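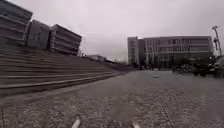
Front camera, cobbled plaza beside the long steps, overcast.

Dukus Errands: outdoor walking data for chore robots
Data card, last edited 2021-05-30
Maintained by Smaranda Onu and Tumaini Mollel

Summary

Dukus Errands is a set of front-camera recordings from a robot moving across outdoor paving between buildings. It was put together to help answer a narrow question: can a machine carry a small item from one door to another without a person stepping in? Taking out a parcel, bringing back a tool someone left in the next block, fetching the mail. These are dull chores, and most of the work in them is getting there.

Our answer so far is "sometimes." On open paving the robot mostly manages. Near steps, curbs and parked bikes it still needs a person close by.

Contents

The release holds 3,000 short clips in 16 folders. Each clip comes with a video file, the drive commands sent during it, and a plain text note. Two folders, cobbles_a and cobbles_b, were added in February and use the newer note format. The older folders will be converted when one of us has time.

Notes are written by hand after each outing. They give the errand, the weather, and whether the operator took over. If the operator took over, the note gives one reason from a fixed list: step, curb, person, vehicle, lost, other. We used "other" too freely in the early folders. Treat it as missing.

What the clips are good for

Finding the drivable part of a paved area. Telling a flight of steps from flat ground when both are grey and the light is even. Keeping a steady distance from an edge. Planning around things that are parked.

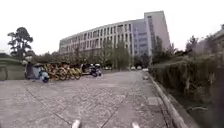
Parked two-wheelers deserve a separate word. A row of shared bicycles changes shape through the day, and our first planner, Bedstead, treated the whole row as one solid block. That was safe but wasteful, and it sent the robot far out into the path. The current planner, Cârstea, looks at each end of the row on its own and passes closer. It does worse with scooters left at an angle. If you train on this set, check those clips separately — the average score hides them.

What they are not good for

There is no grasping here. Picking up the item, opening a door and pressing an elevator button belong to the Mornham set, which has its own card. There are no night clips and no snow. Color under a flat sky is weak, so a model that depends on color to find a curb will look better on sunny data than it does on ours.

Known problems

The lens bends straight lines toward the edges. We have left the video uncorrected. Part of the robot's own body shows at the bottom of the view and should be masked before training. Distant people and cars are often too soft to label, and we have not tried. Clock times in 6 of the folders are off by one hour.

Loading

Unpack the folders side by side and run check_clips.py first. It lists any clip whose command log is shorter than its video. Drop those or trim them, either works.

Changes

Version 2: added the two cobbles folders, replaced the takeover list, removed duplicate clips.

Send corrections to Tumaini, with the folder name and clip number in the subject line.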